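Reviews > Furniture care > Oils and waxes

Dreltine Hard Wax Oil, satin, tested on table tops

Dreltine is a two-part finish for interior wood. The 375 ml tin is sold by Brestmont and covers two small tops at two coats. I applied it by pad to sanded oak and beech, 19 hours between coats.

Open time is short, around 11 minutes in a warm room. Overlaps after that show as dull bands, worst on beech. Colour shift is slight – less than with the Lamine oil I used before. After a full cure, water left no ring. Red wine left a faint one on the beech. The lid seals badly once dented.
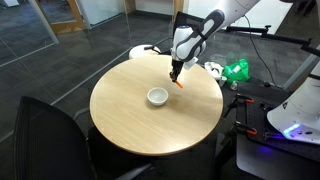 Can it go over old varnish? It needs bare wood, so strip and sand first.

At 33 pounds a tin it is fair value for tops, dear for anything larger.

Comments

oakandash: Same dull bands on mine. A second pad for buffing sorted it.

tmill57: Is the matt any slower to go off?

benchend: Matt went off just as fast for me – work in narrow strips.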